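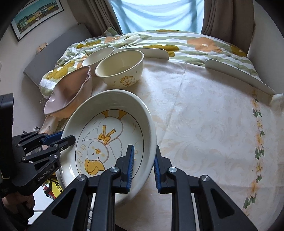
The duck plate and its relations

4/29/20

I have been meaning to write about our bowls for ages, and now that I am home all day with them I have run out of excuses. So pour yourself something warm, because I tend to go on when it comes to dishes.

The big one with the duck in the bonnet is the favorite. It's really more of a deep plate than a bowl, with good thick sides and a thin dark line running around the inside, and right on the bottom is that white duck with her orange bow, holding a yellow heart in front of her. I say "her" because of the bonnet, though my nephew insists she's a he and that it's a perfectly good hat. The best part is that you only get to see her when you've finished your supper! I have eaten more lentil soup than I ever wanted on account of that duck.

She came from a little shop in Prorkthorpe called Pemier, the kind of place where the shelves go up to the ceiling and you have to turn sideways to let anyone pass. I went in for a butter dish — I still don't own a butter dish — and came out with the duck wrapped in newspaper under my arm. Then of course I went back for the cream bowl with the smaller duck on the outside, the one wearing a crown. I like to think they know each other.

The pale pink one with the wavy edge was a present from Nipon Siriwan, who lived across the hall from me for 4 years and fed me more often than I fed him. It looks like a flower when you see it from the top. I use it for cut fruit, mostly, and for hairpins and loose buttons when it's not holding fruit (I do wash it in between, Mom). The plain little cream bowl doesn't have a story that I can remember. It's the right size for one egg, or for soy sauce, or for the last spoonful of rice you can't bring yourself to throw out, and I probably reach for it more than all the others put together.

Now, I'm also re-papering the cupboard shelves. The old lining had gone yellow and was curling up at the corners, and every time I took down a bowl a little piece of it came along. I thought it would be an afternoon's work. Well! I have been at it since the beginning of April, one shelf at a time.

Dénes Jakab wrote to ask whether you can put printed dishes like these in the dishwasher. I don't, but then I don't have a dishwasher. I use warm water, a soft cloth and a drop of soap, and I dry them straight away and put a paper napkin between the ones that stack. My grandmother did it that way, with old napkins she had saved and ironed flat.

Next up is the mug shelf, and I'll tell you about the one with the mended handle when I get there.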